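Veltuveo runs a grocery-handling cell at its Closotdale site and is looking for a maintenance and setup technician to take charge of it. The post is permanent and full time. It reports to the cell lead and sits with the test group on the ground floor.

## The cell

The cell has one humanoid machine with two arms and a produce display stocked with artificial vegetables. Internally it is known as Cocco. It is used to develop and repeat picking tasks: taking items out of open trays, moving them to shopping baskets, and putting them back. The machine works standing at the display and reaches into the trays from the front.

Cocco has been in daily use for 18 months. The log holds 456 fault entries, most of them minor. Finger tendons and wrist clamps make up the largest share, followed by cable wear at the elbow and drift in the joint zero positions. The person appointed will be expected to bring the first two down.

## Duties

Daily start-up begins at 7.30 and takes almost an hour. The technician will:

- inspect both arms, hands and wrist mounts for play, cracks and loose fixings
- check the torque on the wrist clamp screws against the sheet and re-mark them
- run the joint homing routine and record the offsets
- open and close each finger through its full travel and note any that lag
- reset the display to the layout given in the day's task sheet
- test all emergency stops before release to the operators

Planned work includes replacing hand parts, cleaning and greasing the forearm joints, renewing cable sleeves, and checking the floor marks that fix the standing position of the feet. A full calibration of both arms is done every 3 weeks and takes most of a shift.

Unplanned work is mainly fault finding. When a grasp fails in a new way, the operators stop and call the technician, who decides whether the cause lies in the machine, the layout or the program. Program faults are passed to the software group with the log extract. Everything else stays with the technician until closed.
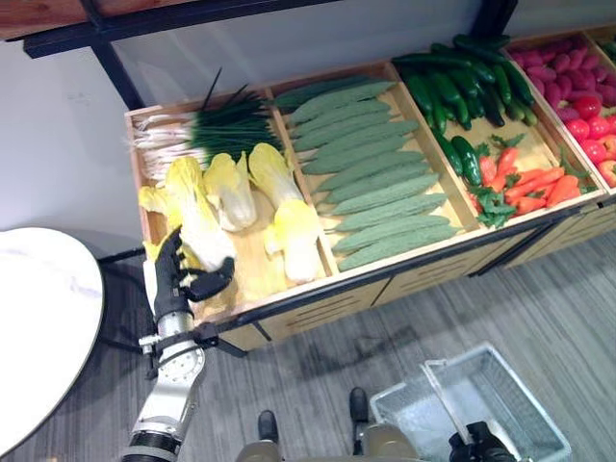
*Veltuveo Cell Operations, Closotdale*

Reach into the end trays is the part of the setup that needs the most care. With the forearm extended over the tray edge, a small error at the shoulder becomes a large one at the fingertips. The leafy items show it first, as the fingers have to come down around a soft, uneven shape. The long, ridged items are more forgiving in position but wear the finger pads faster. Candidates should be comfortable measuring this sort of error by hand with a rule and a dial gauge before reaching for software.

## What we need

Essential:

- a recognised qualification in mechanical, electrical or mechatronic maintenance, or equivalent time served
- experience of keeping a robot arm or similar servo-driven machine in working order
- confident use of a multimeter, torque tools and basic measuring equipment
- ability to read wiring diagrams and assembly drawings
- clear written English for the fault log

Useful:

- work on multi-fingered hands or other small tendon or gear mechanisms
- simple scripting for reading out joint data
- experience of lock-off procedures and risk assessment

We do not require a degree. Training on the hands and on the calibration routine is given in the first month, partly at our Kekwood workshop, where hands and forearms are stripped and rebuilt. Travel to Kekwood is paid.

## Terms

Hours are 37.5 per week, on early shifts, with one late shift a fortnight. There is no regular weekend work. Overtime is by agreement and is paid or taken as leave. Holiday is 25 days plus bank holidays. Safety footwear, workwear and a personal tool allowance are provided. Pay is on technician band C or D, depending on experience, and the bands are sent out with the application form.

The job involves standing, kneeling and lifting up to 17 kg. A hoist is used for anything heavier, including removal of a complete arm. Please tell us on the form if you need any adjustment to the work or to the interview.

## How to apply

Ask Veltuveo reception at Closotdale for the form, quoting "Cocco technician". Return it with a CV and one page on a repair you have carried out: the symptom, what you measured, what you changed, and how you checked the result. Drawings or photographs may be attached.

Interviews are planned for December and include a practical task of two hours at the bench. Applicants will be given a wrist assembly with a known fault, the drawing and a standard tool kit. Notes made during the task are kept and marked with it.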